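Home | Stories | Work and Life | Archive | Contact

Search this site... Go

"I write the long words on my arm"

Přemysl Tichý was 67 when he began to learn Korean. His wife thought it was a plan for one winter. Two years later he still goes to the evening class above the Bokus bookshop, and he has a paper notebook with 2,601 words in it, all written by hand.

"I know the number because I number them," he told me. "The last one is the word for a drawer. Before that I was saying 'the box which opens from the table', and people were very polite."

We met in February, in the small kitchen beside the classroom, where he made tea for both of us. He worked all his life as a piano tuner, and he believes this helped him less than his friends expect. "They say, you have the ear! But hearing a sound and making it are two different jobs."

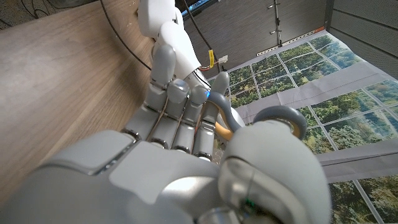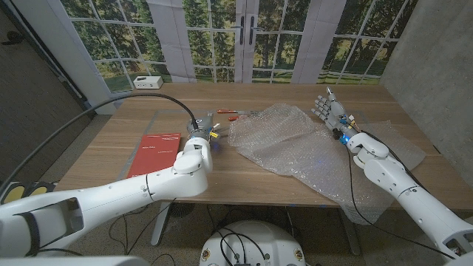
The hardest part for him was the endings of the verbs, which change with the person you speak to. His teacher, Hae-won Noh, let him use only the polite form for the whole first year. "He wanted to learn everything together," she said. "I told him, first you can be polite to everybody, also to the dog."

His partner for conversation is Theophilus Dramani, who is much younger and learns faster. They meet before the class and speak for one hour about ordinary things -- the price of onions, a sore knee, the bus. Tichý does not mind being the slow one. "Theo corrects me, and then I correct his handwriting."

I asked if he has a method. He laughed and pulled up his sleeve. There were three words in blue pen, already a little washed off. "I write the long words on my arm. In the evening I must know them before the bath."

He has not visited Korea yet. The ticket is bought for the spring, and he is practising how to ask for a room with a quiet window.

Share 300 | Comments 2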